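Home Blog House Sewing Archive About Contact

The back room is mostly done. I said in March that I would write it up when the paint was dry, and the paint has been dry for a while now, so I am catching up.

For anyone new, the room at the back of our house was a storage room for the first few years. It held the ironing board, two broken fans, the Christmas boxes and a filing cabinet with the key missing. It is where I sew now, and also where all the small household stuff gets dealt with: mending, cords, batteries, things that need a new strap. I wanted one surface to do that on and a color I liked.

The color took longer than anything else. I had a strip of Finwood samples taped up for weeks and kept walking past it at different times of day. Everything in the gray family looked like a waiting room. I had more or less decided on a dull green when I picked up a card called Clomness at the paint counter, a purple with a lot of pink and some brown in it. I bought a sample pot and painted a square on a piece of cardboard, and after that I didn't look at the green again.

It is hard to say what color it is. In the morning it is nearly pink. By late afternoon it goes toward plum, mostly in the corners. With the lights on at night it is mauve, and that is what I tell people when they ask. I used white for everything that touches it, and I'm glad I did, because a cream edge next to that purple looked dirty when I tried it.

Taping took most of a day. The painting itself was quick. I did two coats, then a third in patches where the roller had skipped, and I still find places I would like to go over again. There is a slight shine to the finish. I would have picked something flatter if I had understood the labels better, but it wipes clean, and in a room where I eat toast over the mending that matters more.

I had a budget of 3,000 dollars for the whole room and the total came to 1,688. The largest part of that was the lighting, which I did not do myself. The old fixture was a single bulb with a pull chain, and threading a needle under it after dinner was not possible. The electrician was here for 4 hours and made less mess than I had made with the sandpaper.

I did not buy new chairs. The old ones are fine.

The fabric on the go at the moment is a red and gray plaid. I bought it from Timmermans when they were clearing the end of their winter stock, 6 yards of it, without a plan. It has a soft hand and creases if you look at it. I like a plaid for plain projects because the lines do the measuring for you, but it will show every mistake at a seam, so I lay it out flat and check the stripes before I do anything else. I have been using it as a cover while I work out what to make, and I may end up leaving it that way.

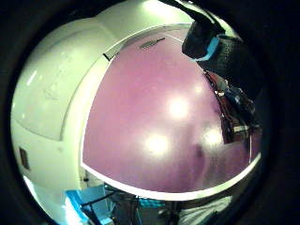
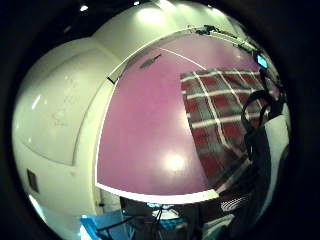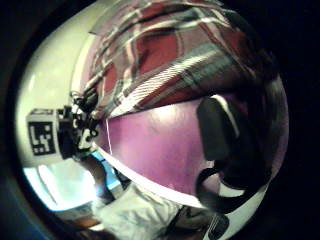 The mauve with its white edging, and the plaid in the second and third photos.

The black strap is one of a pile I have been sorting through. We seem to own a great many straps. Some came off bags that wore out years ago, some belonged to luggage, and a few I can't place at all. My rule so far is that anything with a good buckle stays, and anything fraying within a hand's width of the end gets cut down or thrown out. Webbing is not expensive, but I use it more than I expected – for bag handles, for tying up rolled fabric, for the loop on the back of an apron.

Cables are the other pile. I don't have a good system for those. I coil them and put a clip on each one, then somebody needs one, and it comes back without the clip. I tried labels made from masking tape and they peeled off. If you have a method that has lasted more than a month in a house with other people in it, leave it in the comments.

Marking is something I've changed my mind about. I used chalk for years, and on a plaid this busy I could never find the line again. Now I use a washable marker on the wrong side and test it on a scrap first. On dark red I still have to tilt the cloth toward the light to see it, but it's better than it was.

What is left to do:

The shelf. I have the Jila brackets, still in the bag, and a board that needs to be cut down by the width of my thumb. I want it low enough to reach sitting down.

A second coat on the inside of the door, where I ran short of white and decided it could wait.

Something for the window. I had thought about using the plaid, but with the purple I think that would be a lot of pattern up high. Plain white cotton is more likely, and I already have enough of it in the closet if I piece the hem.

Hooks. I have gone back and forth on where these should go – beside the door makes sense for the straps, but the apron wants to be closer to where I sit. I will probably live with it for a few more weeks before drilling.

A couple of people asked after the last post whether I was worried about getting tired of the purple. I don't think I will, and a gallon of paint isn't much to undo if I do. There is a third of a can left for touch-ups. I wrote the room and the date on the lid, which I didn't do for the hallway, and I have regretted that every time someone moves a bike through there.

Next post will be the shelf, or the apron pattern if the shelf doesn't happen.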